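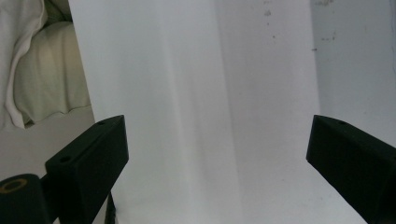
*Pale white surface, upright, two faint gray specks near the top.*

Home | Files | Notes | Changes | Contact

2 min read

# Faltby white surfaces

Pictures of plain pale things in the home. Paper, board, doors, cupboard sides, blank walls. Put together by Zhiqiang Kong for the Hemine tidying set, now kept on its own becuase people kept asking for just the whites.

## What's in it

- 4000 pictures, one folder
- `labels.csv`, one row per picture
- 270 rows marked `unsure` (paper or board, can't tell from the picture alone)

Split is in the csv, column `part`. Don't make your own, the Allside numbers won't line up.

## Labels

`surface`: paper, board, wall, door, unsure
`edge`: yes if a clean side edge shows
`marks`: specks, smudge, dent, none
`shade`: even, streaky

Faint specks count as marks. Soft up-and-down bands of light and gray count as streaky, even when very weak. If you have to squint, still streaky.

## Known problems

- Whites are not matched between rooms. Some lean yellow.
- Specks could be on the surface or on the lens. We label what shows and leave it.
- 600 pictures from the Başaran flat have no `shade` value yet. Planned for September.
- Old rows say `card` instead of `board`. Same thing, treat as one.

## Using it

Unzip, keep the folder names. Sizes differ so resize first. Do not auto-brighten, it wipes out the specks and half the streaks go with them.

## Changes

v4: fixed `edge` on doors, droped doubles
v3: added `unsure`

Wrong label? Send the row number and what it should be to Zhiqiang.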